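Leave the cable some slack

We have kept a two-arm cell going at Jarulside for two years, and most of what I have learned about looking after it concerns cable.
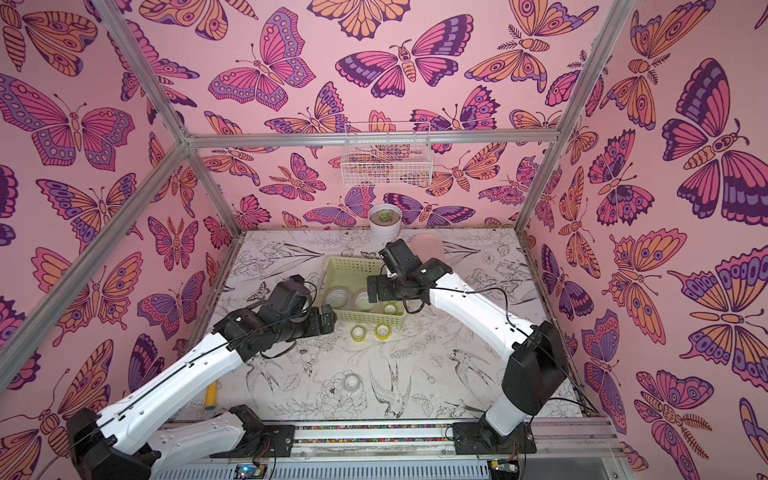
When Sutrisno Purba first set it up, he ran every lead as tight as he could get it. It looked very smart. The wrist on the left arm began dropping out within a month, always near the end of its reach, and we spent far too long blaming the servo. Bram Desmet swapped the servo. Then he swapped the control board. The fault came back both times, because the lead was being pulled a little way out of its socket whenever the arm stretched across the floor panel.

My view is that a small arm should be wired for its worst position and never for its resting one. Clip the cable along the top of the long link, where you can see it, and leave a loop at the wrist. It will dangle. Visitors will ask if it is finished. I would still take a loop I can inspect over a neat run hidden under tape, and I say that after opening up a good many neat runs.

Tanko Ugwu disagrees with me, and he has a point. A loop can snag. Ours has caught on the rim of a basket, and a caught loop can do more harm than a tight one if the arm keeps moving. His answer is a shorter loop and a second clip just before the wrist. We tried that on the right arm and it lasted 1,636 cycles before the clip cracked - a poor clip, he says, and he may be right.

Where we do agree is on the log. Anyone who touches a cable writes down the arm, the joint and the cycle count. We check the connectors every 600 cycles and replace the wrist lead at 2,000, whether or not it looks worn. The leads are cheap. An afternoon spent chasing a fault that comes and goes is expensive, and it puts people in a bad temper.

I would also like suppliers to stop shipping leads cut to the exact length of the arm. A hand's width more would cost them very little. Until they do, we make our own on the bench, and the spares hang on a hook by the door with the joint number written on each one.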